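Zirnallow Learning Center
Science Room Users' Group
Minutes of the meeting held 12 May 2023

Present: eight members, including the chair and the minute taker. Apologies were received from two members.

The chair opened the meeting at 4:15. The minutes of the January meeting were read and accepted with one correction: the order for filter paper went to Zutdale Supply, and the earlier minutes had the wrong supplier.

The chemistry box and the tubes, as set out on the flowered tabletop:

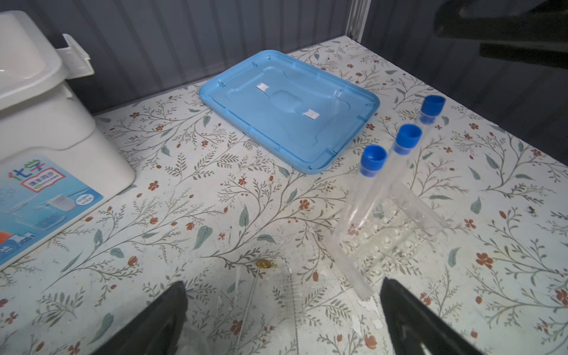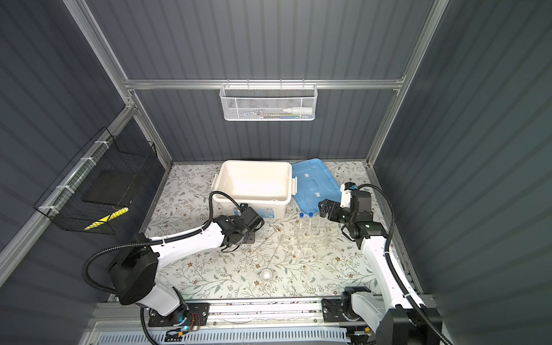 1. Chemistry kits

The group discussed the white storage boxes used for the chemistry kits. Members agreed the boxes are a good size for one work group and the latches are easy for younger students. The main complaint was that kits come back packed in different ways. Glass dishes have been found under the tube racks, and one was chipped in the spring term.

It was agreed that each kit will be packed in the same order: the rack first, on its side along the long wall of the box, then the tubes wrapped in a cloth, then the stirring rod, then the dish in its own paper sleeve on top. The lid goes on last and both latches are closed before the box is carried anywhere.

A member asked if the rack could go in with the tubes still standing in it. This was tried at the winter workshop and the lid would not close. The answer is no.

There was a longer discussion on where the lid should go during a session. Some teachers stand it on edge behind the box and it gets knocked over. The group prefers it flat on the table beside the box, with the small white labels facing up. Students may not use it as a tray for wet glassware.

The blue and white label on the front of the box stays on. Two members would like an English label added for substitute teachers who do not read Chinese. Agreed, provided it goes on the end of the box and does not cover the printed one.

Action: packing card to be written and one copy placed in each kit before the next session.

2. Test tubes and caps

The full count was carried out last week. The center holds 400 plastic tubes, including those in sealed bags in the closet. There are 17 fewer blue caps than tubes. Most of the missing caps are thought to have gone out with the sink waste.

It was proposed that tubes be capped as soon as they are rinsed and dried. One member objected that tubes capped damp smell bad by the following week, and asked that they drain overnight with the caps in a separate cup. After some back and forth the group settled on overnight draining. Caps go in the cup, and the person opening the room the next morning puts them on.

Fedoruk sells caps separately in bags. The smallest bag is more than is needed, but the price is low and the extras will be kept.

Action: one bag of caps to be ordered.

3. Tabletop covering

The flowered contact paper on the tabletop was raised again. It is scuffed and stained and has started to peel in places. One member said it still wipes clean and the money would be better spent on glassware. Others felt that loose patches catch on the bottom of the racks and make them hard to slide.

Three choices were put forward. The first was to patch the worst places with what is left on the old roll. The second was to strip the whole top and put down new paper of the same kind. The third was a plain white vinyl sheet from Nallance, which would make it easier to find clear items such as the rods. Several members said the glass rods are hard to pick out against the vine pattern, and the younger students lose track of them.

The vinyl was preferred by five votes to three. The top must be stripped and cleaned before it goes down. The group asked that a sample be tested with the indicator solutions first, as the sheet bought for the art room took up dye.

Action: sample to be requested from Nallance and tested.

4. Hanging baskets

The white wire basket on the back crossbar is to be kept for small items in use that day, such as the squeeze bottle. It has been filling up with things that belong in the closet. Anything left in it at the end of the week will be put in the closet by whoever locks up.

The black basket on the left side is held on with zip ties. A member asked if these should be replaced with metal clips. It was agreed to leave them for now, check them at the start of each term, and keep heavy items out of the basket. Spare ties are in the second drawer.

5. Budget

The balance for the year stands at $1,361. The caps and the vinyl sheet can both be covered from this. A request for 13 new pairs of safety goggles was held over until prices have been compared at Zutdale Supply and Fedoruk. Members were reminded that receipts must be handed in with the purchase form attached. Two were turned in last month without one and could not be paid.

6. Other business

The drain in the left sink is slow again. It has been reported to the building office.

A member asked for permission to take one kit to the library open house. Granted, on condition that the contents are checked against the packing card before it leaves and again when it comes back.

The key to the closet should be returned to the hook inside the office door and not left in the lock.

The next meeting will be held after the summer schedule is set. A notice will go on the board.

The meeting closed at 5:20.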